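Unit 4: Light, Shade and Plain Backgrounds
Introduction to Visual Design, evening section
Instructor: Huệ Tăng
Handout revised 02/07/2019

Read this before the second studio session. Bring a soft pencil, an eraser and at least four sheets of gray paper. White paper will not work for the last exercise.

1. Value

Value means how light or dark something is. Color is a separate matter and we leave it alone until Unit 6. For now, think of a scale that runs from black to white. On a computer the scale has 256 steps, numbered 0 to 255. A gray of 200 is light, a gray of 82 is fairly dark, and a gray of 27 is close to black.

Two grays with the same number can look different depending on what is next to them. Put a middle gray square on a black card and it looks pale. Put the same square on a white card and it looks darker. This is called simultaneous contrast. You will see it in your own drawings whether you want it or not, so check your grays against a printed scale and not by memory.

2. Form shadow and cast shadow

A form shadow is on the object itself, on the side turned away from the light. Its edge is usually soft on a curved object and sharp where two flat planes meet. A cast shadow falls from one object onto another surface. It is sharpest close to the object and gets softer farther away.

Students often draw the cast shadow first and too dark. Start with the form shadow, keep it light, and come back to it.

3. Plain backgrounds

A flat gray background gives very little information about depth. There is no horizon and no corner of a room to measure against, so the viewer relies on overlap, size and shading.

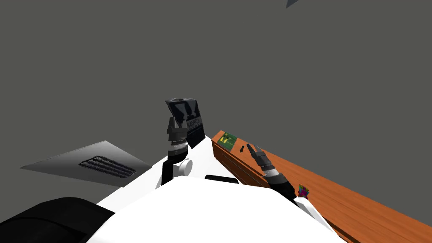
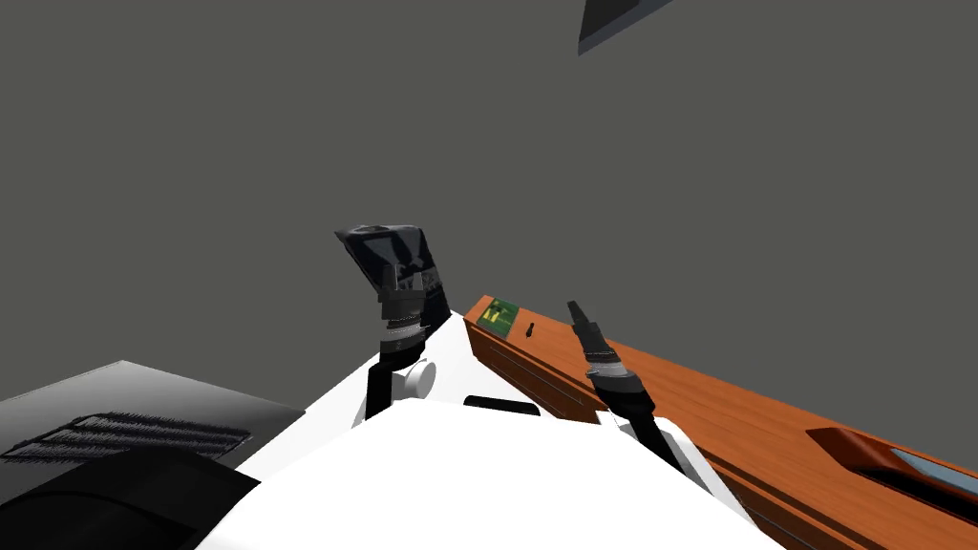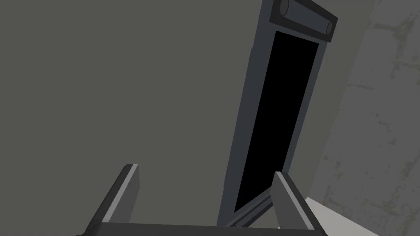
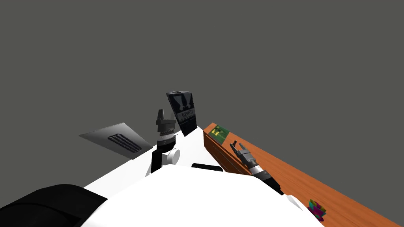 Overlap is the strongest of the three. If one shape interrupts the outline of another, we read it as being in front, even when the sizes suggest otherwise. Size only helps when the viewer already knows how big the thing should be. Shading tells us about the turn of a surface but says little about how far away it is.

Edges matter too. A hard edge with strong contrast comes forward. A soft edge with low contrast drops back. Vinh Tô's slides from the June lecture cover this in more detail, and copies are in the Jetmont reading room.

4. Exercises

a. Make a value scale with nine steps. Each step should be a square, with no outline. Leave the paper bare for the middle step.

b. Draw an egg lit from one side. Use no lines. Mark where the form shadow starts and where it is darkest. These are usually two different places.

c. On gray paper, draw three overlapping boxes with no ground line. Then draw them again with cast shadows. Write two or three sentences on what changed.

Exercise c may take up to 82 minutes. The other two are shorter. Hand in all three together, with your name on the back of each sheet.

Reading for next time: Unit 5, pages 17 to 27.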